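Recep Dönmez
Saturday arvo update from the Folldale shed, because a few of you asked how the hand grippers are coming along. Short thread. Well, shortish.

Quick catch-up if you're new: I've been building a pair of handheld grippers so I can show a robot arm how to do a job instead of typing in every move. You hold one in each hand, do the thing yourself, and the recording goes off to the arm to learn from. That's the plan anyway!

The housings took me 3 goes. First lot cracked along the cuff, second lot were so tight I had to peel them off like wet gumboots. These ones I can wear for a whole session and still hold a cuppa afterwards.

The pattern blocks on the cuffs are how the tracking knows where each hand is. I redid all of them last week after I worked out my old glue was letting the corners lift (grey hair, the lot of it). Flat corners, happy tracking. Should've bought the decent glue in January.

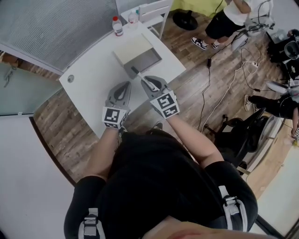
Anyway, the thing I keep getting wrong is speed. I do everything at normal human pace and then the playback looks like a possum in a roof. Dudek from the next bench reckons I should count to 2 before every touch, and I hate that it works.

Also the straps! If you're building something you wear, sort your shoulder straps before you sort anything clever. I left mine till last and spent a whole evening feeding webbing through buckles the wrong way round.

Still to do: tidy up the calibration script, which I've named Vulow for reasons that made sense at 11 pm. It drifts if I leave it running over lunch. Restarting it fixes it, so naturally I've been restarting it for a month and calling that a solution.

Someone asked if I'll share the files. Yep, once the cuff comes in more than one size. Mine's drawn around my own big mitts and I don't want to hear about your blisters.

Next session is 7 pm Tuesday if any of the Folldale mob want a turn. Bring a jumper, the heater's still cactus.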